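I've come around to the view that every office needs one silly object that gets passed from hand to hand. Ours is blue and ribbed from one end to the other (my thumb loves the ridges!) and it does nothing for the 3 reports I owe by February.

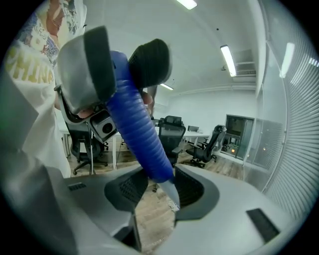 And I still say it beats the mindfulness app, which costs us 80 dollars a head – for what, a gong? Give people something to hold and hand over, and they start talking.
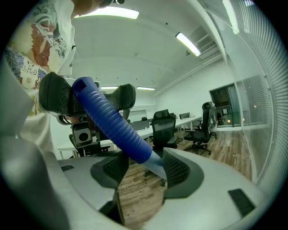

Despina Stoica wrote back that she'd keep the gong, thanks, and that people at Postier talk plenty already. Fine, but I bet they talk with their hands in their pockets.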